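Hello from the Pallwood writing room

Well, the summer has gone and I'm back at my desk with a large mug of tea and a stack of your letters. Thank you for every one of them! The spring story swap in March brought in 34 pieces, and I've only just finished reading the last of them (it had a goat in it, and I loved it).

Our autumn round opens on 10 Sep 2018 and the theme is "something left behind". You can take that any way you like - a house, a scarf, a bad habit. Keep it to 600 words, please, and put your title at the top of every page, as I dropped the whole pile on the stairs last time and it took me an evening to put right.
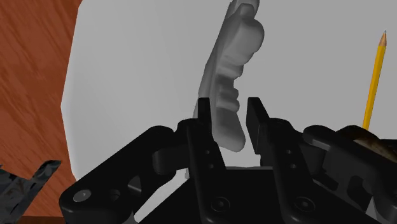
Can I send in something I've already read out at a meeting?
We're happy to have it, as long as it hasn't been printed anywhere else.

The reading evening will be at the Skendance hall again, upstairs, where the chairs are better. I've put us down for 21 places and 15 of those have gone already, so do drop me a line soon if you'd like to come. Bring a friend if they don't mind sitting still for an hour or so!

I'm also looking for a lift for the box of old booklets, which weighs far more than it should. If you've got a car with a decent boot, I'll supply the cake.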